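Okay neighbors, I've had enough people ask me about the Clarnent bridge at the store and in my messages that I'm going to put everything I know in one thread. Get a coffee, I ramble.

The short version: the bridge is still closed to trucks. Cars can cross one lane at a time, with the light at each end. The light is slow. I sat at it for 40 minutes on the Nundholm side and finished a whole sandwich and most of a podcast.

For anyone new here, the river came up after that week of rain and took a good bite out of the bank under the east approach. The span itself is fine, according to the county inspector. It's the road leading onto it that they don't trust with weight.

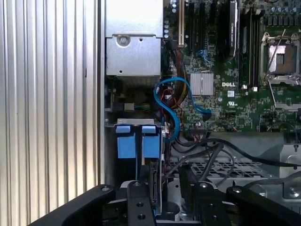

So every truck that used to go over Clarnent is going up to the Grurska crossing, and you can guess what that's done to Route 116 through town. I love our truckers (my dad drove for years) but that road was never meant for it, and the shoulder by the feed store is pretty much gravel now.

My cousin Phúc Tô hauls produce and he told me the detour adds 7 miles each way. That doesn't sound like much until you do it twice a day behind a line of other people doing the same thing. He's leaving the house at 4 a.m. now to beat the worst of it, and his wife is not thrilled with the alarm clock.

If you have to get to Nundholm in the morning, go before 6 or wait till after 9:30. The afternoon is harder to predict. Friday is bad all day, please don't try it on Friday unless you really need to.

School buses: they are NOT using the bridge. The Nundholm kids are getting picked up on their own side and going around through Grurska, so first pickup is earlier than what's printed on the sheet that came home. Call the bus garage if you aren't sure, they've been very patient with me and I've called more than once.

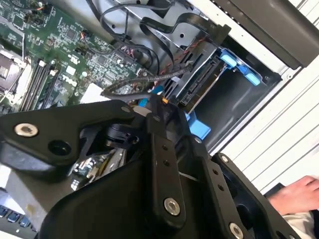 Clarnent, July
Copying over my notes from the public meeting for those who couldn't make it. The room was full and there were people standing out in the hall, which I was so glad to see. 272 signatures on the petition to get a temporary weight limit on Main Street, and they did accept it and read the number into the record.

The county engineer says the bank has to be rebuilt with rock before they can even touch the pavement. The rock is ordered. She would not give us a date for trucks and I don't blame her, because we'd have all held her to it.

Bình Phí got up and spoke for the businesses on the river end and I thought he did a beautiful job. He asked for signs out at the highway saying the shops are open, since right now all a driver sees is BRIDGE WORK AHEAD and an arrow pointing away from us. They said yes to the signs! That was the one thing all night that got clapping.

Which reminds me - Ngô Bakery is open regular hours. You can get to it from the back lot off Mill Street. They've been dropping rolls off for the flaggers in the mornings, so go buy a pie from them or something.

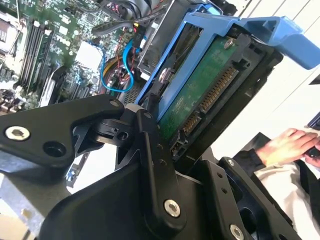

Hard drive in its blue caddy.

A few people asked about walking across. Yes, the footpath on the north side is open, dawn to dusk. Keep your dog on a short leash because the fence is the orange plastic kind and there's a gap at the bottom.

And please be kind to the flaggers. They didn't wash the road out. One of them told me she gets yelled at before lunch most days, and she's out there in the heat with no shade at all.

Things I still don't know and am trying to find out:

- whether the ambulance gets waved straight through or has to wait for the light
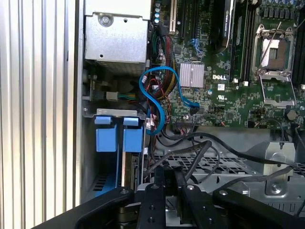
- who pays for the shoulder on 116, us or the state

- if the farm stand on the Nundholm side is moving for the summer or just staying put and hoping

If you know any of these, reply here so it's all in one place. I'll add to the thread when I hear back from the county.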